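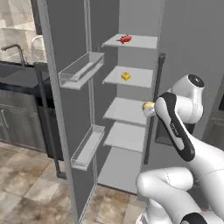
# About Lirley

Lirley is a small cooking school on the ground floor of an old shoe shop, and if you have ever walked past on a Saturday morning and wondered why the whole block smells of onions, well, that's us, and we're sorry if you hadn't had breakfast yet. We teach grown-ups and teenagers how to cook ordinary food at home. Soup, beans, roast chicken, a decent loaf, the kind of cabbage dish you can eat three days running without complaining.

The school was started by Vilmos Magyar, who had spent most of his working life in hotel kitchens and was, by his own account, tired of making food for people he never got to meet. He began with a Tuesday evening class in the back of a friend's bakery. The first group was nine people and one working burner, and they made potato paprikash, slowly, taking turns at the stove while everybody else peeled. Several of those first students still come by, and two of them now teach for us.

We moved into our own place one November, in the rain, with a borrowed truck. The floor still slopes a little toward the street (you'll notice if you drop a pea), and we kept the shop's long wooden bench because people like to sit on it and put their boots on and go on talking after class is over. Some of our best recipes came off that bench.

## What we teach

Our main course is called Fülöp, after Vilmos's grandfather, and it's where most people begin. It runs for nine weeks, one evening a week, and starts with how to hold a knife and ends with a full supper that you plan, shop for and cook yourself. You don't need to know anything when you walk in. We've had students who had never boiled an egg, and we've had a retired butcher who wanted to learn about vegetables, and they got along wonderfully!

Once you've done Fülöp, or if you already cook a fair amount, you might like Nudik, our noodle and dumpling workshop. It's a single long Saturday and it is floury. Bring an apron you don't love. We make egg noodles, pinched dumplings, and a plum-filled potato dumpling that people tend to remember, and everybody takes home whatever they didn't manage to eat.

Then there's the pantry class, which is shorter and quieter and maybe the one we're proudest of. It's about using up what you have. We talk about leftovers, about which shelf to keep the milk on, about freezing things flat and writing on the bag what they are. It came out of a conversation with a student who was throwing away half her groceries every week and felt terrible about it, and we realized we'd been teaching people how to cook without ever teaching them how to keep food.

## How a class goes

Evening classes start at half past six. Come ten minutes early if you can, hang up your coat, wash your hands, and pour yourself some tea. Your teacher will talk for a little while at the front table and then you'll cook in pairs. We eat together at the end, always, even when something has burned. Especially then, really, as there's usually a good conversation to be had about what happened.

Please tell us about allergies when you sign up and remind us again at the door. We can work around most things, though Nudik is hard to do without wheat and we'd rather say so up front than disappoint you. 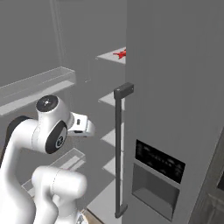 ## The Flendel Fund

Cooking classes cost money, and the people who'd get the most out of them can't always spare it. The Flendel Fund pays for free places on every course we run. It's named for the street where Vilmos grew up and it's filled mostly by our two big suppers, one in spring and one in November, when former students come back and cook for the neighborhood. So far it has paid for 156 places. You don't have to fill out a long form or explain your life to us. Just write "Flendel" on your sign-up sheet, and the rest stays between you and the office.

## Come and see us

Since we opened, 638 people have finished a course here, and we'd love for you to be next. The best way to find out if you'd like it is to drop in on an open evening. The next one is Tue 25 June, from six until people go home, with soup and bread on the table and all of the teachers around to answer questions. Our big room seats 28, so if you're planning to bring your whole family, give us a call first and we'll set out the extra bench. The entrance is on the side street, through the green door, and the bell sticks, so push hard.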